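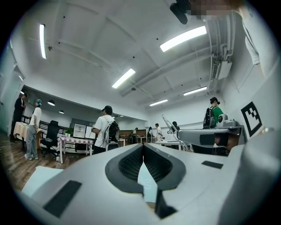 A hand-held gripper in use at the Jeromley workspace, with a robot arm at center right.

Jeromley publishes floor rules for shared robot workspaces

February – Jeromley has released a set of rules for rooms where people collect data with hand-held grippers near robot arms. The document has 25 clauses and applies to all sites run by Jeromley and its partner Cerkham.

Arms must be stopped before anyone reaches across a table. Backpack cables must be secured – no loose ends below the waist.

"Most of this was already habit. Now it is written down," said Ville Sjöberg, who edited the text.

Comments are open for 4 weeks.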